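Home | Forums | Trade & Business | Search | Log in

Steel tariff rebate – anyone filed yet?
Last updated: May 1, 2021
Print this page | E-mail this thread

pisdale_parts
So I bring in brackets and hinges for my little shop in Pisdale, and the extra duty has been eating me alive since January. I paid $4000 on the last container, and the goods aren't even fancy! Has anybody gotten an exclusion through? My broker at Chowdhury wants $500 just to fill in the form.

hingeguy384
Don't pay it. I did mine myself in an evening. You need the ten-digit code and a letter saying you can't buy the thing here.
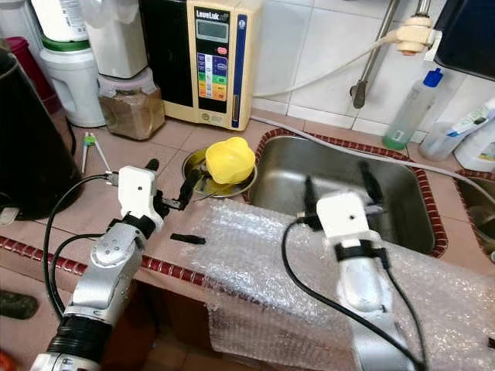

The letter is the part they're picky about. Mine got kicked back once over one wrong digit, so check your code against the entry papers – all of them, if you've got more than one shipment.

pruloser
Gotta disagree with hingeguy. I did my own and got denied, then had Chowdhury refile and got $1000 back. I'd pay the fee again.

hingeguy384
OK but you told them a mill in Plendon makes the same part lol. Of course they said no.

pruloser
They make something close, wrong gauge though. I was trying to be straight with them.

plendon_mike
I work near that mill and I'm glad the duty is there, sorry. We got a second shift back because of it.

pisdale_parts
Fair enough, but I've got two people on payroll too. Gonna try the form myself this weekend and see how far I get. hingeguy, can I message you the code first?

hingeguy384
Sure, send it over.

Back to top | Previous thread | Next thread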